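Collerside Tool Library: Progress Report, Second Period
Prepared for the Bevgate Fund by Evaristo Grasso, coordinator

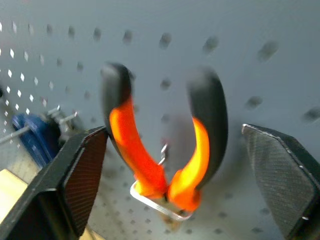

Orange-handled pliers at the pegboard.

Bethel, you asked for something shorter than last time, and for fewer adjectives. I have done what I can.

Membership
We had 300 members when the grant started and we have 739 now. Most of the growth came in September, when the Drustside housing office put our flyer in with the rent statements. People read rent statements very closely. I would like to claim this as a strategy, but the housing office had a spare corner on the page and asked if we wanted it.

The renewal rate is less cheerful. A fair number of members join to borrow one thing, borrow it, and are never heard from again. We used to send them a letter. The letter brought in two renewals and a complaint about the letter, so we have stopped.

Lending
The carpet cleaner is still the most wanted item we own and has a waiting list of 32 households. The second carpet cleaner, bought with your money in the first period, was supposed to fix this. The list got longer. Word got out that we had two.

Hand tools go out steadily and mostly come back. The hedge trimmers come back in the fall with leaves in them, in spite of the sign. The tile cutter has been on loan to a man on Sisay Street since spring. He has renewed it correctly every time, so we have no complaint, and I understand the bathroom is coming along.

Under the new rules a loan can be renewed three times and then the item has to come home. The tile cutter was lent under the old rules.

Repair evenings
We promised you six and held five. The sixth fell on the night the boiler gave out, and the people who know how to fix things spent it fixing the boiler. I have not counted this as a repair evening, though I was tempted.

Attendance is good and lamps are the main business. Toasters are second. We turned away a chest freezer, which had come on the bus.

Late fees
The application said we would drop late fees and see what happened. What happened is that things come back a little later than before and people are much nicer about it. We lost $60 a month in fees and gained back the evening I used to spend asking for them. I recommend we leave it this way, and I am aware that I am the one who got the evening.

Money
Spending is on plan except for insurance, which went up, and printing, which went down when the printer broke. The full sheet is attached. The line marked "sundries" is mostly blades and tea.

Things that did not go well
The online catalog was due to open in this period. It did open, and for one morning every item in it was listed as a ladder. It is closed again while the supplier looks into it. Until then we are using the card file, which the older members never stopped using and have been quite gracious about.

The Saturday opening hours in the plan need a second key holder, and we do not have one yet.

Next period
We plan to reopen the catalog, hold six repair evenings plus the one we owe you, and start the sharpening class that fourteen people have asked for and one person is able to teach. She would like to be paid. I have put a figure in the attached sheet and would be glad of an answer before the next buying round.

We are not asking for a third carpet cleaner.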